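Workroom notebook, August, started 7 a.m. with coffee

Right, the linen jacket. I got the collar back off last night and I'm so glad I did, because the under collar was cut on the straight grain (my own fault, I was tired and I didn't read my chalk marks) and it was never going to roll nicely. New one is cut on the bias from the leftover Gostimura linen, which presses like a dream but frays if you so much as look at it. I ran a line of stay stitching before I did anything else.

Canvas next. I'd been using the heavy stuff from Ruotsalainen for everything, and for a winter coat it's lovely, but in this linen it stands up like a board! Switched to their lighter one, cut the chest piece a bit smaller, and padded the lapel by hand with silk thread. Five rows in I could already feel it wanting to turn over on its own. Still going to baste the whole front and hang it overnight before I commit.

Note for whoever picks this up after me: the customer has a low right shoulder. The pad on that side gets one extra layer of wadding, and please don't take the sleeve up to match, just let the pad do the work. I've written it on the pattern in red as well.
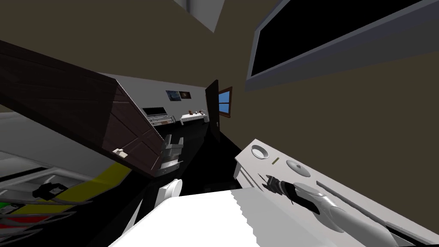 Gripper over the white appliance, knob and slot on top.

Sleeves. Rigoberto Ochoa came by after lunch and we argued (nicely) over how much ease to leave in the cap. He likes a very smooth, almost shirt-like shoulder, I like a bit of rope at the top. We pinned one of each and stood back, and I have to admit his looked better in the linen. Mine puckered at the back where the cloth won't shrink in. So, smooth shoulder it is, and I'll save the rope for the Sadcombe flannel.

Buttonholes: did 7 practice ones on scrap, the last two are decent. Gimp pulled too tight on the first few and they went banana shaped. Wax the thread AND press it before starting, it makes such a difference.

Stock: roughly 400 yards of basting cotton left on the big cone, 95 horn buttons in the small size, hardly any in the large. Order large. Also the Fivovura lining in slate, the sample has a bit of a shine I'm not sure of, but it slides on so well over a shirt that I'll probably give in.

Tomorrow: check the collar roll, set the left sleeve, call the customer for a second fitting.

Comments

marlow_stitch: Yes to pressing the waxed thread! Mine used to knot every third stitch.

Tess: Which weight is the lighter canvas? I have a linen blazer waiting and I'm scared of it.

R. Ochoa: Let it be recorded that I won the sleeve argument.

hemline77: I'd go for the slate. The shine hardly shows once it's inside a jacket.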